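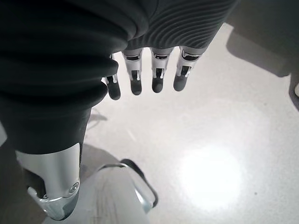 Should a protective sleeve be cut longer than the limb or joint it covers?
A padded sleeve should be, by a generous margin, and a thin one should be knitted or ribbed so that it doesn't need the extra.

296 shares | 49 comments

Most product sheets for fabric sleeves give a flat length and an opening width, and buyers match the flat length to the part. I think this is the wrong measurement to buy on, and the Anero and Brorkine catalogues both encourage it by putting that number in bold at the top of the page.

A sleeve over a bend has two paths. On the inside of the bend the cloth has too much room and must go somewhere. On the outside it has too little and must either stretch or slide. A sleeve cut to the straight length copes with the inside well enough, then pulls back at the end on the outside and leaves a gap exactly where cover was wanted. People respond by tightening the cuff. The cuff holds, the seam takes the load, and the seam goes first.

Surplus length deals with this. Thick padded cloth gathered into deep folds behaves like a bellows: the folds open on the long side and close on the short side, and the outer fabric is never under much tension. It looks untidy. I have heard bunching called a fitting error, and I have seen sleeves trimmed to get rid of it. Trimming should be the last thing anyone does, and only where the folds foul something.

Folds have a cost. Cloth rubs against cloth at every crease, and dust collects in the bottoms. A smooth face fabric reduces the rubbing. Cleaning means pulling the sleeve out straight, brushing along the length and letting it gather again on its own. Pressing creases into it is a mistake, as the cloth will then bend in the same lines every time and wear through along them.

Thin covers are a separate case. Over a palm or a wrist there is no room for a bellows, and a bunched cover gets in the way of whatever the fingers are doing. A fine ribbed cloth is better. The ribs give a little in one direction and recover, and the edge can be finished short so that the fingers come out clear of it. Ribbed cloth does snag. I accept that, and I would keep spares.

What I object to is one pattern sold for both jobs. The Gronasov sizing chart offers a single weight in several lengths, and the implied advice is that a wrist is a short arm. It needs a different cloth, a different edge and a different allowance.

Makers could fix the sheets easily. Print the length at full bend beside the flat length, and state how much of the total is meant to sit in folds.

2440 views

Related
Brorkine cuffs after 2 years of use
Elastic, drawcord or hook tape: closing a sleeve end
Why dark cloth hides wear until too late
Priedītis thread weights compared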